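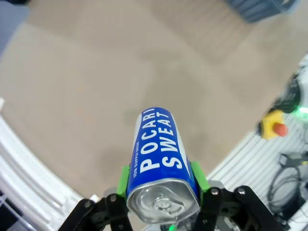
About us

Jukwood is a small research group working on one fairly narrow question: how can a robot learn to hold everyday things properly when all it has to go on is the view from its own wrist? We've been at it long enough to have opinions, and we're still excited about it most mornings.

We began as two people, Elfriede Hamann and Trevor McKinnon, sharing a bench in Rarenley and arguing about drinks cans. Elfriede had come from hand surgery research and thought about grip in terms of skin and pressure. Trevor came from computer vision and wanted everything to be solved by looking. Their argument grew into a method, the method needed more hands, and there are now five of us on the team.

What we work on

Our method is called Lü. The name was the label on an early folder and it stuck. The idea behind it is simple enough to explain over a cup of tea. Most grasping systems decide where to put the fingers, close them, and move on to the next step. Lü keeps watching after the fingers have closed. It takes the view from the wrist camera and asks, again and again, how the object is sitting in the hand: which way it points, how far along its length the pads are, and whether any of that has changed since the last look.

That last bit is where the fun starts. A can gripped near one end will swing if the arm moves quickly. A can gripped in the middle hardly swings at all, but you may not be able to put it down where you want it. People adjust for this without thinking. Our robots have to learn it, and they learn it from slips — lots of them, large and tiny, that we collect and label ourselves.

Cans turned out to be lovely things to study. They're smooth, shiny and the same all the way round, so the shape alone tells you very little about whether one has turned in the grip. The printing tells you a great deal. Big lettering that runs along the side of a can, like the POCARI SWEAT we so often have in the gripper, gives the model something to follow as the can rolls by a few degrees. Glare is the enemy. A bright streak down curved metal stays more or less where the light puts it while the can turns underneath, and our first model followed the streak quite happily and reported that all was well.

Gudrun Tiedemann fixed that, over one long February. She taught the model to compare what moves with the can against what stays with the light, and to trust only the first. It sounds obvious now! It took her three goes, and we still have the notebook with the first two crossed out.

What we've found so far

Our main study used 400 grasps with cans held at different points along their length and at different tilts. We provoked a slip in 268 of them by moving the arm harder than the grip could stand. The version of Lü without Gudrun's change missed 53 of those slips. The version with it missed 4. We checked the four by hand and all of them were very small turns in strong light, so we know where to look next.

We're careful about what that does and doesn't show. These were cans, in our own lab, with our own grippers and our own green pads. We haven't yet shown that the same thing works on a wet bottle or a bag of rice, and a plain can with no printing on it is still a real headache. Esperanza Toledo is working on the plain ones at the moment, using the rim and the pull-tab end as landmarks, and early signs are good enough that she has stopped going home on time.

We also got something wrong that is worth mentioning. For a good while we believed that a firmer grip would always mean fewer slips. With thin-walled cans it doesn't, as the sides give a little and the contact gets worse. Anyone who has squeezed an empty can will see the point. We lost a fair amount of data before we took it seriously, and grip force is now recorded with every trial.

How we work

We run our trials in the same room where we write, on a carpeted floor that has seen a good many dropped cans. The person who plans an experiment also sets up the arm, runs it and does the first round of labelling. A second person then labels the same recordings without seeing the first set, and where the two disagree we sit down and watch together. It's slow, and we've had some of our best ideas in those sessions.

Detlef Pfeiffer looks after the hardware: the finger linkages, the pads, the cabling, and a drawer of bolts that the rest of us are asked not to tidy. He also built Clullura, the tool we use for lining up wrist recordings with arm movements and force readings. It began as a quick script and is now the thing we'd all grab first in a fire. It has a very good undo button.

Failed trials are kept alongside the others and given the same labels. When we share data with another group, the failures go too.

Working with us

We take visiting students for stays of a few months, and we like people who are happy to swap between a keyboard and a screwdriver. You don't need a background in robotics. Two of our visitors came from physics and one from textile design, and the textile designer knew more about friction than the rest of us put together.

We're also glad to hear from groups with a different gripper who would like to try Lü on it. Softer fingers, longer fingers, three fingers — we'd love to see what breaks. Esperanza answers most of the messages about shared trials and Elfriede handles visits. If you're near Rarenley and want to see the arm running, mornings are best, and the kettle is usually on by half past nine.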